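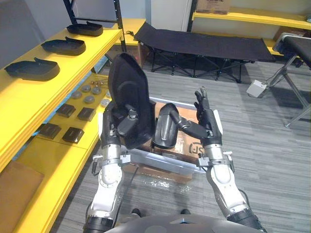 March, workshop notebook, Rasgate back room

Yellow shelves and the floor tray, morning into early afternoon

Started 9:10. Plan for the day was to settle where the black shoe trays live on the yellow shelving, how far apart they sit, which way they face, and what goes on the floor while they are being moved. We have been putting them back any old way since they arrived from Nendale and it is slowing everyone down. Musyoka wants a layout he can follow without asking.

Measured first. Top shelf is 1,775 mm end to end along the front edge. Height from the carpet to the top surface is 700 mm, taken at the left upright and again at the right, same both times. I had 710 written on the inside cover of this book from last month and have crossed it out. Don't know where that came from. Possibly I measured before the feet were screwed in.

Pitch on the shelf: tried a few spacings with masking tape on the front edge. Close together looks tidy, but the raised rims catch on each other when one is pulled out, and the curled tab at the end of one tray hooks the next. Wide apart wastes shelf. Settled on 183 mm from rim to rim measured at the same point on each tray. It is an odd number. It is what I got when I set them by eye until I could get a hand between any two, then measured what I had. Tried rounding it up to 190 and the last tray in the line ended up too near the corner for my liking, so I put it back to 183.

Tape marks are on the back edge now, not the front. On the front they got rubbed off by sleeves before the first coffee.

Floor tray. The metal one with the light gray rails goes on the carpet in front of the shelves. I had it square to the shelf at the start and it had turned a little by the middle of the morning. It slides on this carpet if anything bumps a rail. Not a lot, but enough that the distance from tray to shelf is different at each end. Options: rubber strip under the rails, or a chalk line on the carpet and somebody pushes it back. Chalk on gray carpet does not show well. Will ask Musyoka for the strip.

Inside the metal tray we have the brown cardboard box with SF printed on it, used as a stand. It brings the work up off the floor and the black pieces sit on it without sliding. The cardboard has enough grip. I tried a plastic crate lid in its place and the curved piece skated right off the first time I let go of it. Went back to the cardboard. The box does have to be full or close to it, or the top dishes in the middle. This one is packed with old catalogs and has held up.

If the SF box gets thrown out by mistake, any box of that sort will do. Write KEEP on it. (Have not done this yet.)

Carpet. White bits on the floor in front of the tray. I picked up what I could see at 10:30 and there were more later. Did not work out what they are coming off. They are small and they get into the pile, and when something gets put down on the floor it picks them up and carries them to the shelf. On a black surface they show up badly. Vacuum before a session, and again at lunch. The hand vacuum is in the hall closet with its charger. It was flat when I got to it, so please put it back on charge.

Two kinds of trouble from the morning worth writing down:

The black pieces get set down in any position on the box. One will stand with the toe forward, the next with it sideways. It doesn't matter for the piece but it matters for whoever takes it off, because you go for the same spot each time and it isn't there. Agreed with Musyoka that toe forward is the rule, with forward meaning away from the person at the tray.

Pieces being put back to the left end of the shelf first. Natural thing to do, as the left end is nearest when you are kneeling at the floor tray, but then the right end stays bare and the left end gets crowded. From now on, fill from the far end and work back.

Stopped 11:15 to take a delivery. Two cartons from Astlow, neither of them for this room. Signed for both and left them by the stairs.

Restarted 11:40 with the tape marks.
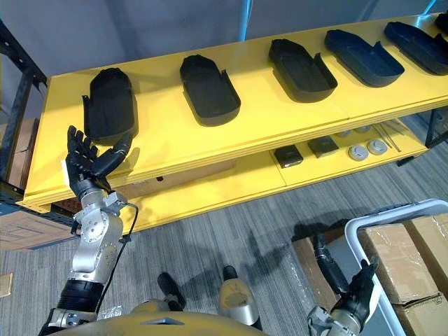
Wekesa Were
Workshop lead, fixtures and storage

Top shelf, layout as agreed

One row along the shelf, one tray to a mark. All the open, notched sides face right. I had them facing left for the first try and it made no difference to how they look, but Musyoka reaches with his right hand and kept having to turn his wrist over. Facing right, he can slide a thumb into the open side and lift. I am left-handed and it is slightly worse for me. He does more of it than I do, so right it is.

Raised rim up, always. We found a couple upside down from earlier in the week. They sit fine that way and that's the problem, you don't notice until you go to use one.

The shelf front has a thick edge built up in layers, and it is worth knowing that it takes knocks. The trays should sit back from it. I have been using the width of my palm as the gap and have not put a number on it. If we want a number, someone can measure my palm.

The row has to be straight because the 183 only works in a straight line. If one tray is pushed back, the next person lines theirs up with it and the whole row creeps toward the wall. I ran a length of string along the back marks and pulled it tight for the final set. Left the string in the drawer with the tape.

Color. Under the ceiling light the trays at the far end look bluish. I took one down and held it next to a near one at the window and could not tell them apart. It is the light. Noting it so the question does not come up again with Nendale, as we have already written to them once about color and it was nothing that time either.

Lower shelf

This has been the dumping shelf. I am not going to tidy it fully today, but the right half at least has an order now:

Dark square blocks, side by side. Leave these together.
Gray round discs, next along to the right, laid flat, some near the front and some behind.
Thin metal rods, past the discs, lying on the shelf.

The discs must stay flat. Stood on edge they roll, and the shelf is not as level as it looks. I set one on edge to see and it went toward the wall at a fair speed. The rods want a tube or a short length of channel to lie in. At present they are a loose sort of bundle lying at a slant, and they take up more room than they need. Arango sells a plastic channel with end caps that would do it. I will look for the offcut we had left over from the window job before buying anything.

I would like the left half of the lower shelf kept for trays that need looking at, but I have not cleared this with anyone. Will bring it up.

Under the shelf

Cardboard box on the floor under the lower shelf, pushed in. More boxes at the left end, by the dark upright and behind it. These are ours and they can stay for now, but there is a piece of cardboard on the floor at that end too and it should go out with the recycling. I stepped on it and it slid. Same problem as the metal tray, this carpet is slick under anything flat.

Afternoon

12:50, Musyoka ran the whole put-away by himself from my notes while I sat and wrote down where he stopped. He stopped at these places:

The second mark, where the tape had folded over and he could not see which edge to use. Retaped. Use the left edge of the tape, always.

"Fill from the far end." He asked far from what. Fair point. It means far from the dark upright, so the right end as you face the shelves. Changed the wording on the card.

At the floor tray, where he had one piece standing on the box and nowhere to put a second one. He set it down on the carpet and it came up with white bits on it. We need a second stand or a rule that only one piece is on the box at a time. I prefer the rule. He prefers a second stand. We have not settled it.

He also thought the shelf was too low. At 700 he has to bend a little to see the marks on the back edge. I don't, but I am shorter. There is one more set of holes in the uprights above the present position. Moving it up means emptying the shelf, and the string and tape would have to be done over. Not today. If we do move it, do it before lot 3 comes in, as there will be more to carry.

Card for the end of the shelf, final wording

Vacuum first.
Metal tray square to the shelf. Check it again at lunch.
SF box in the metal tray, print facing you.
Toe forward on the box.
On the shelf: rim up, open side right, left edge of tape.
Start at the end away from the dark upright.
Discs flat.

Musyoka is printing it on the heavier stock. He asked for larger type than last time. The old card is still on the wall by the door and should come down when the new one goes up, as it gives the pitch as 150 and has the open side facing left.

Left to do

Rubber strip for the metal tray rails. M.N.
KEEP on the SF box. Me.
Channel for the rods, look for the offcut first. Me.
Find out what is shedding the white bits. Either of us. Start with whatever comes into the room in foam or packing.
One piece or two stands, decide.
Shelf height, decide before lot 3.
Ask about the left half of the lower shelf.

Finished 2:20. Tape measure is back on its hook. I took the good scissors upstairs and will bring them down tomorrow.

Added later, 4:05. Found the offcut. It is too short for the rods by the width of a finger, so the order to Arango goes in after all. Musyoka has the strip already, from the Astlow cartons, which were for him.

W.W.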